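Handling Soft Things: notes to go with the Trundwood visit

Bring these along to the October session, or read them afterwards if you weren't able to get on the minibus. They're my own scribbles tidied up a bit, so forgive the gaps.

Why we went

Last term I kept saying that cloth is hard for robots and I could see some of you thinking, how hard can a jumper be? So when Chutima Srithong at Trundwood offered us a place at their open day I said yes before I'd even looked at the timetable. I'd much sooner you saw it done than listened to me wave my arms about it for an hour.

What we were shown

The morning was the arm, which they call Timo. It stands at a table and folds hand towels. We watched it manage a neat one, then pick up two at once on the next go and fold them together as if they were a single towel (cheers from the back row, you know who you are). Chutima pointed out that this is a very common mistake. From the camera, two thin layers look the same as one, and the fingers can't feel the difference either.

Please get this bit into your notes: a rigid object has a position and an angle, and once you know those you know where all of it is. A shirt has no such thing. Move one cuff and the rest goes wherever it likes. That is why the usual pick-and-place method from week 3 falls over so quickly with clothes.

After lunch we moved on to how the arm is taught, and for me this was the best part of the day! Nobody drives the arm at all. A person holds a gripper in each hand, with the same sort of fingers the robot has, and simply gets on with the job while a camera on the gripper records what it sees. Each go from start to finish is called a demonstration. The Tosent folding set has 966 of them so far and they are aiming for 3000.

I asked whether they could get away with fewer. Chutima said they'd tried an early version with 200 and it was fine on towels, hopeless on anything with sleeves.

Things to notice about the method

The camera travels with the hand, so the view swings about all the time. The lens is very wide, which bends straight lines but keeps the fingers and a good deal of the room in view together.

The work is done in ordinary rooms as well as at the bench. Different light, different bedding, different heaps of clothes. If every demonstration came from one tidy white table, the robot would only ever be good at that table.

Two hands matter more than you'd expect. Try folding a shirt with one hand tonight and see how far you get – I gave up and used my chin.

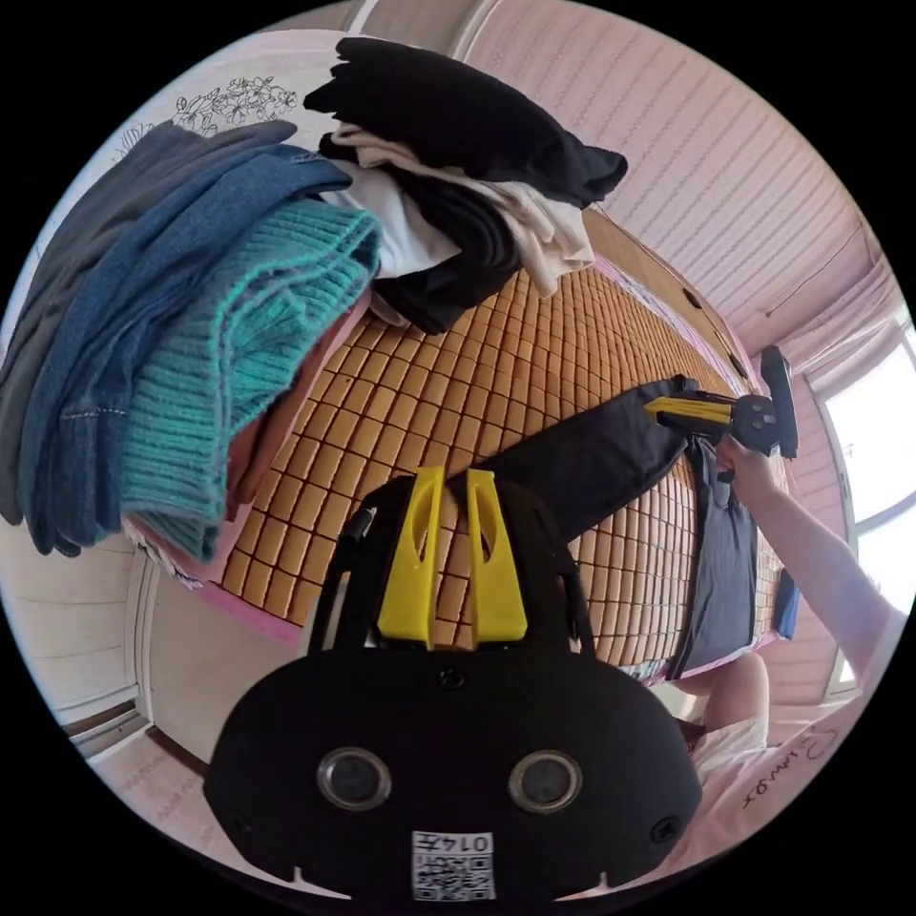 Fig. 1. Folding work seen from one gripper, with the second pressing on a dark garment laid flat on the bed.

Look at the curve in the mat when you come to the lens question on the worksheet. The tiles are laid in a tight grid, so they're handy for judging how much the view is bent.

For next time

Read the Yadav chapter on learning from demonstration, at least up to the part on errors building up. Then write me half a page on this: if the person always folds perfectly, what will the robot do the first time it makes a mess? Timo and the two towels would be a good place to start.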